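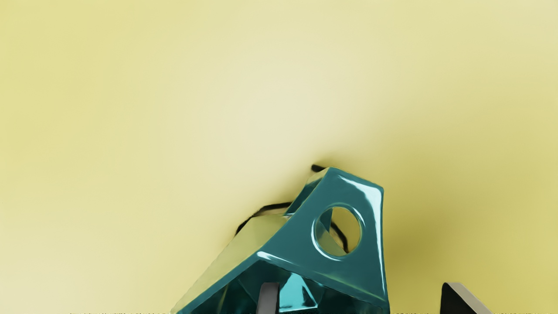
Teal on pale yellow, the combo I keep coming back to

Search forums Search titles only Advanced

Thread: Two-color kitchen, has anyone lived with it for years?

plumbline_pat
October 31, 2022
We're repainting the kitchen and my other half wants pale yellow walls with teal lower cabinets. The designer at Birkance says the two colors are "naturally balanced" and quoted us for their Irunis cabinet enamel, which costs a good deal more than what I'd normally buy. I don't believe colors balance themselves. Has anyone had this pairing for more than a season? Did you get sick of it?

mudroom77
Five years with yellow walls here. Under warm bulbs at night they look like old teeth. Daytime is fine. Buy the bulbs first, then pick the paint.

garnet_hill
I disagree with mudroom77. Ours is a pale yellow from Disell and it looks good at any hour. Maybe yours leans green? The teal is what I'd worry about. Gloss teal on a cabinet door shows every fingerprint, and we have kids.

plumbline_pat
Gloss is what they're pushing. They say it wipes clean up to 1,000 times. Who counted?

mudroom77
Somebody with a machine and a brand new panel, I'd guess. Not somebody with bacon grease.

oldtrim
I painted houses for 17 years. The enamel matters a lot less than the prep. Degrease, sand, prime, sand again, two thin coats, then leave the doors alone as long as you can stand it. I've seen cheap paint hold up over good prep and I've seen the fancy stuff peel off in sheets by August. Pat, ask what prep is in that quote. What is the number, if you don't mind?

plumbline_pat
$2,781 for the lowers only. It says "surface preparation" on one line with no detail.

oldtrim
Then you have no idea what you're buying. Get it in writing.

garnet_hill
It's not a crazy price if they spray the doors off site. We paid more. You guys always assume it's a scam.

oldtrim
Didn't say scam. Said get it in writing.

raju_fan_66
Try Raju satin for the lowers. Less glare, and you can touch it up with a small brush.

mudroom77
Every thread, you recommend Raju.

plumbline_pat
Update: I asked about prep and was told they "scuff as needed." I'm getting a second quote. Also put up a sample board for under $100 and I like the teal more than I expected to. Still not sold on the yellow.

We use cookies to keep you logged in. Accept Learn more

Contact us | Copyright 2022 | Back to top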